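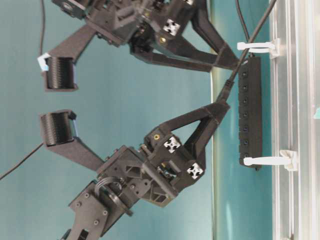

Boltdale 双臂示教套装

我们卖得最久的一套,也是我自己用得最多的一套!做法很简单:你握着主手做一遍动作,从臂跟着走,关节角度和画面一起录下来,回头拿去训练就行。不想上手的话,也可以接 Clurnerach 遥控盒,坐在隔壁房间操作(我冬天经常这么干,暖和)。

夹爪指尖用的是带细纹的黑色圆柱垫,两边对着夹。我试过平面的,夹笔杆老打滑,换成这种之后顺手多了。垫子算耗材,单独下单也可以,一包 27 元。 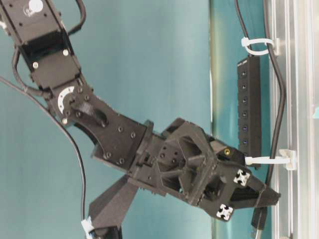

肘关节上有半圈白色角度刻度,开机对零的时候看一眼就知道偏没偏,比翻软件界面快。夹爪外壳上贴了黑白标记,给相机做定位用,贴好之后请别撕,撕了要重新标定,一次 45 分钟,很烦的……

录制时长单段最多 60 秒,再长会自动分段。我的习惯是一个动作先慢慢带两三遍,手熟了再正式录,中间停顿太久的直接删掉,别舍不得。

到货后先理线!双臂一动起来线很容易绞,装好先空走一遍全行程,看看哪里会拽到,再用扎带固定。

套装包含:主手两只、从臂两只、夹爪两套、Durkasex 录制软件授权一份。相机和电脑不含。

货号 1234,现货。12月20日之后下的单,要到二月才能发,急用的朋友早点说。旧款夹爪想换新外壳的也可以找我,螺丝孔位没变,自己拧就行。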